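Thread on the old Protwood mill, Bovonmont
October · 5 min read
By the author of the Usitz Street Notes account

1/ Many neighbors asked me to write in one place what is happening with the old Protwood mill on the river side of Bovonmont. I will try. English is my third language, so please be patient with me and correct me if a word is wrong.

2/ The short version: the owner, Dlamini, has asked the city to change the rules for the mill site. Today the limit is seven floors. They want 20 floors on the north corner, and the brick drying hall would lose its protection as a historic building.

3/ I am not against building there. I rent, I know what rents are. The site has been closed since before I moved to this city and the fence is ugly. But I read the application from the first page to the last, and I think people should know what is in it before the hearing.

4/ First, the drying hall. It is the long low building with the saw-tooth roof that you see from the Usitz Street bridge. In the application it is called "remnant industrial fabric." I had to look up remnant. It means what is left over, like a piece of cloth at the end of the roll.

5/ The city's own survey of old buildings gives it the second highest grade. The application mentions this survey one time, in a footnote, and does not mention the grade. 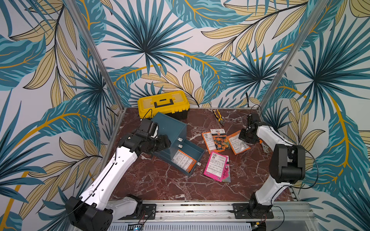 6/ Second, the shadow. The shadow drawings show noon in June. In June at noon everything has a small shadow, even a tower. I asked at the planning desk for the winter drawings and the clerk was very kind, but she said they are "to be supplied." They were not supplied when I asked again.

7/ With a building of this height on the north corner, I expect the winter afternoon shadow will reach the school yard across the street. I can't prove it without the drawings. This is why I want the drawings.

8/ Third, the homes. The plan has 27 apartments at a lower rent. This is good and I want to say so clearly. But they are in phase two, and phase two has no start date. Phase one is offices and the tower.

9/ A reader wrote to me that phase two always comes. Maybe it does. In the city where I grew up we had a very nice phase two for a swimming pool, and it is still a parking lot.

10/ Fourth, the river path. Now you can walk from the bridge to the old loading dock without leaving the water. In the new plan the path goes behind the offices for one part and it is "open during business hours." I walk there at 9 in the evening with my dog. I suppose we are not business.

11/ Some people answered under my last thread that the hall is falling down anyway. I looked for this too. There is an engineer's report in appendix F. It says the roof needs work and two columns need repair. It says the walls are sound. The word "unsafe" is not in it — I searched.

12/ It also says that the hall could be used again "subject to cost." The cost is not given. I have written to the planning desk to ask if anybody calculated it, and I will post the answer when I have it. 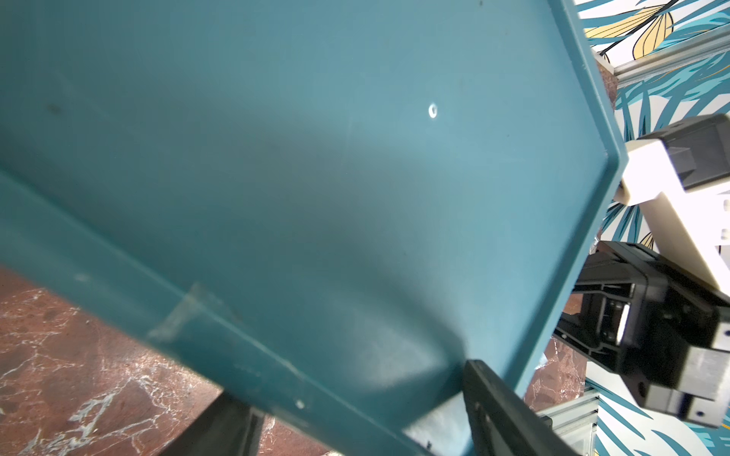
Bovonmont Planning Watch — River District Group

13/ What can you do? You can send a written comment. It does not need to be long. The form asks for your name and address and the case number, which is on the yellow notice at the mill gate. If you leave out the case number they may put your comment in the wrong folder.

14/ You can also speak at the hearing. Every person gets two minutes. I spoke at one last year about the bus stop and my voice was shaking, but they listened and one member asked me a question after.

15/ If you support the project, please comment also! I mean this. I do not want a hearing where only people like me come. I would like the city to hear from the persons who need those apartments.

16/ My own comment asks for four things: keep the grade on the drying hall, give us the winter shadow drawings before the vote, move the lower-rent homes to phase one, and keep the path open day and night.

17/ I asked Dlamini's office if they want to answer these points. They sent a polite message that the application "speaks for itself." I offered to post a longer reply without changes, and the offer is still there.

18/ Correction to post 2: a reader says that the seven-floor limit is for the street side only, and on the river side it is lower. I checked the zoning map and the reader is right. Thank you. So the change on the river side is larger than I wrote.

19/ The hearing starts at 6:30 p.m. in the city hall annex. The door is on the parking side, the front one is locked after 5. Bring a sweater, that room is cold even in summer.

Recent threads
The Usitz Street bus stop: what the city answered
How to read a zoning map (with my mistakes)
Who owns the loading dock?
Trees on the bridge road, part two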